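Mernollow Letters: Frequently Asked Questions

What is in the collection?
Mostly family correspondence from the Civil War and the years after it, along with two pocket diaries, muster papers and a few receipts. There are 64 letters in all. The bulk were written by men from Jedcombe to their parents and wives.

Who did the transcriptions?
Eero Oksanen made the typed transcriptions and checked them against the originals. Older typed copies exist for some letters. Where the two disagree, we follow the handwriting and put the other reading in a note.

Did you correct the spelling?
No. Spelling and capital letters are as written. We added periods where a sentence ran on so long that it was hard to follow. Words we could not read are marked with a blank in brackets.

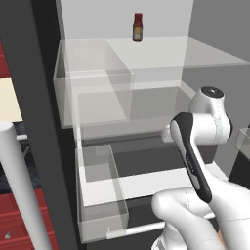
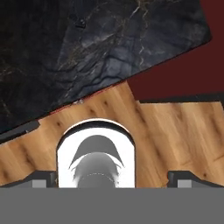
Why do some letters have no date?
Many soldiers gave only the month, or wrote "in camp" and left it at that. We place these by regiment movements when we can. Letter 42 says only November, and it could belong to either of two years.

Can I see the originals?
Yes, by appointment. Write to the Anby reading room and give the letter number. The diaries are fragile and are shown as copies unless you need to look at the paper or ink. Pencils only, please.

Is there a name index?
Yes, at the end of the finding aid, box list 2603. Women are listed under both maiden and married names when we know them. Nicknames are harder. "Dib" and "Uncle Wash" have not been identified.

May I quote from a letter?
Short quotations are fine with the letter number and the name of the collection. For a whole letter, ask first.

I have a letter from the same family. Do you want it?
We would like a scan of both sides and the envelope, if it survives. You keep the original.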